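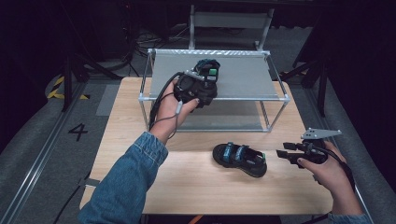 Hilde Goossens asked in the margin of the last version if the whole list must be repeated when only the object changes and the shelf stays the same. My answer is yes for sections A and B, and no for section C. I have now written this into the list so we do not discuss it again at each session.

**Hand-held gripper demonstrations, sandal tasks. Inspection before recording.**
Project Nevcombe, checked February 1, 2024

## A. Table and shelf

- [x] Shelf stands flat on the table, all corners pushed in.
- [x] Both sandals of the pair are present. One starts on the table.
- [x] Cables do not pull on the wrist when the arm is fully stretched. *Comment: please test with both arms, and standing, as in the real task.*
- [ ] Floor cables fixed. *Comment: still open. The tape is ordered from Cuypers.*

## B. Grasp check

One operator makes two slow grasps and two at normal speed, and then looks at the wrist video before the session starts.

- [x] Sandal is held from both sides and does not turn between the fingers when the hand is tilted.
- [x] Straps stay visible to the wrist camera during the lift.
- [ ] Video sharp enough at normal speed. *Comment: not passed. See below.*

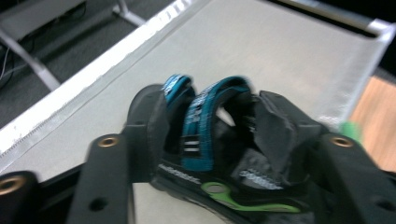

Jasper Vermeulen wrote that he would not slow down the operators, as the policy then learns a slow hand and waits too long before each grasp. He prefers a shorter exposure and more light. I agree with the first half of this. For the light, I want to see first that the reflections from the shelf do not get worse. Until we decide, blurred episodes are kept and marked `blur`, and the training script from Dovmont can include or exclude them.

Result of the January set, for comparison: 200 episodes recorded, 199 kept. The one removed had no timestamps on the left hand. Blur was not a reason for removal.

## C. Sandal on the foot

These items are only for the worn-sandal episodes.

- [x] The person wearing the sandal has agreed and knows the word for stopping.
- [x] Fingers approach from the toe side, low and close to the floor.
- [x] Finger force limit set on the tool and tried on the operator's own hand first.
- [ ] Bags, straps and loose clothing outside the working area. *Comment: not passed. Keep the floor next to the leg free also.*

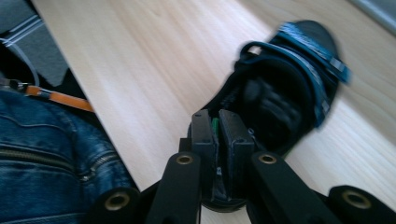
## D. Fingers and pads

- [x] Both fingers open wide and stand at the same height.
- [x] Screws in the pad blocks tight.
- [x] Bushings without play.
- [ ] Pad covering complete. *Comment: not passed. The right covering is torn at its edges and small strands come loose. The left one is a little frayed and can still be used. I want both replaced together, otherwise the friction is different on the two sides. Cumach pads were planned for change after some 2,000 grasps, but we should look at them before every session.*

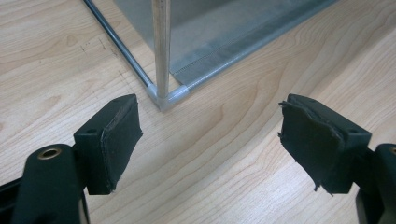

## E. Release

Recording is allowed after the pads are changed and the floor cables are fixed. The blur item may stay open. Section B must be done again with the new pads.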